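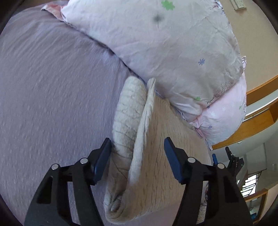 A knitted throw is a bed covering made of thick yarn and laid over a bedspread or at the foot of the bed. Rib and cable patterns are the most common. Both produce raised columns of stitches that trap air and add weight. Undyed and off-white yarns are widely used.

Knitted fabric stretches under its own weight, so throws are stored folded or rolled and are not hung. Rolling from one long edge leaves fewer hard creases than folding in quarters. A throw of 40 stitches per repeat takes almost 3,000 yards of yarn in the Sturkby pattern, published in May by Sun-ja Ha. Woven bedspreads with a crinkled surface differ in that they hold their width when pulled.

Categories: Bedding | Knitted fabrics | Blankets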